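Search this site Enter keywords Go

Visit report: open day at the Rilex kitchen workrooms, Grullumdale

Areti Raptis, 8 November 2025

The Grullumdale site opens to the public once a year. I went mainly for the small-batch pouring bench and the countertop samples, and skipped the catering display at the front of the building.

Access is by the side lane. The sign on the main road still points to the old entrance, which is now fenced. Parking was adequate. Visitors were given a site map and a sticker, and could walk the ground floor at their own pace apart from the store room, which was by guided group only.

Ground floor

The first room holds the dry goods benches. These are standard stainless units on castors with a shelf below, and there is little to report except that the castors lock on both axes, a detail missing from the cheaper version I have at work. The second room is the washing-up area. The floor falls to a centre drain and the grade is steep enough to notice when standing still.

The third room is fitted out like a domestic kitchen, with a speckled grey counter against a plain white wall. Rilex uses it to try bowls and basins at household scale. The liquid on the day was an orange-red one, poured into a small pale pink bowl, with a teal plastic basin kept on the same stretch of counter. 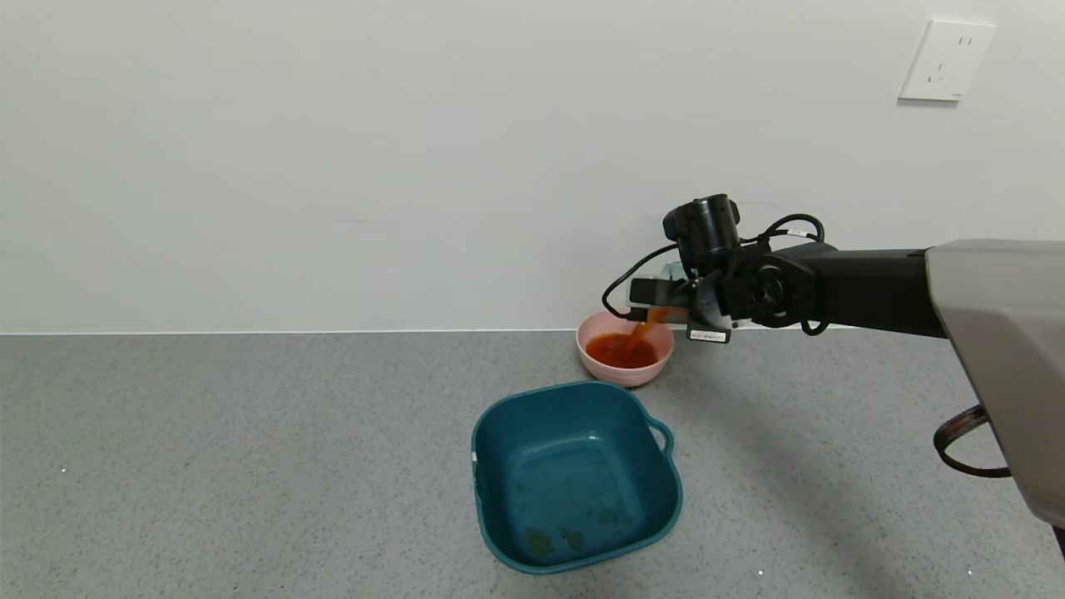

My interest was in bowl diameter against pour height. A small bowl suits a measured quantity, but it leaves little margin at the rim and the stream has to be kept low and narrow. The guide gave their working portion as 200 millilitres and said that anything larger goes to a wider vessel. I would have liked to see the same portion poured into several diameters, one after the other. Their notes cover this, apparently, and copies can be requested by email.

Counter surface

The surface is sold under the name Berge. I asked about thickness and was told 19 millimetres, with a heavier grade for commercial work. The speckle is fine and fairly even. It hides crumbs well, which I count as a fault in a test kitchen – a plain light surface shows a spill or a stray grain sooner. The join with the wall is straight and clean. There is a power outlet on the wall above the counter, and I would want it further from any place where liquid is handled.
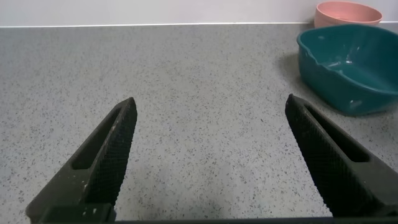
Akiva supplies the plastic ware for the workrooms. The point of difference in the range is the pouring spout, formed in the rim so that there is no seam to trap residue. A spout on a wide rim also gives the thumb somewhere to rest. The shape is closer to a rounded square than a circle, and the guide said this makes better use of shelf depth. I measured nothing, but it is plausible. Colour is used for sorting only and has no bearing on the grade of plastic.

I asked about staining, as tomato and paprika will mark most plastics over time. The answer was that pale bowls are retired after more than 3 months of daily use and darker ones are kept longer. No figures were offered for glass or enamel, which Rilex does not test.

Store room

The guided group took 2 people fewer than the list allowed, so there was space to look at the racking properly. Shelves are labelled at the front edge and again on the upright. Lids are stored vertically in slotted dividers, separate from the bowls. It is a simple system and I have since copied the dividers at work using offcuts.

Practical notes

Closed shoes are required. Tea and coffee are available at the front desk, cash not accepted. The store room group fills early, so put your name down on arrival. Rilex expects to post the dates for the next open day in January.

We use cookies to improve your visit to this website. Accept Manage settings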